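## Cluteler changes its one-way fees

Members who pick up a car in one city and leave it in another should look over the new Cluteler price sheet before booking anything for November. The flat drop-off charge is gone. In its place is a fee based on the distance between the two branches, and on short hops it comes out lower than before. On long ones it can cost more than the rental itself.

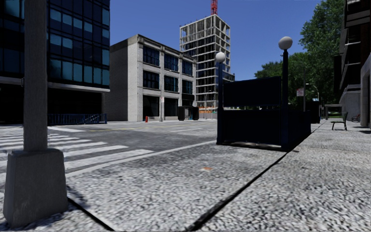 *Crosswalk and glass-fronted office building, street level.*

The fee doesn't show up on the first results page. You have to pick a car and click through to the price breakdown, where it is listed under "location services." Nikola Grabowska went through this last month on a trip from Tokarz to Fokden and found that moving her return to a downtown branch, two miles from the airport one, took $31 off the total. She kept the same car and the same dates.

Duto still charges nothing for returns between its own city branches, but only if the rental is 2 days or longer. Its airport counters are not part of that deal. 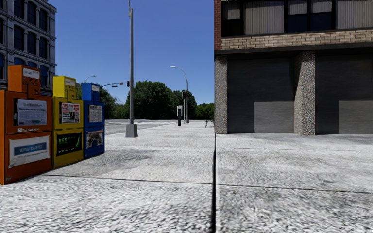
Check the closing time of the branch where you plan to leave the car. Most downtown offices lock up at 4 p.m. on weekends, and a car left after that is checked in the next morning. With Cluteler, that can mean another day on the bill. Duto has a key box at most locations and goes by the time you write on the envelope, so take a picture of the fuel gauge and the mileage before you drop the keys.

If you have already booked with Cluteler under the old charge, the old price stands. Changing the dates or the car class moves the booking to the new fee, and the agents we asked said they can't move it back.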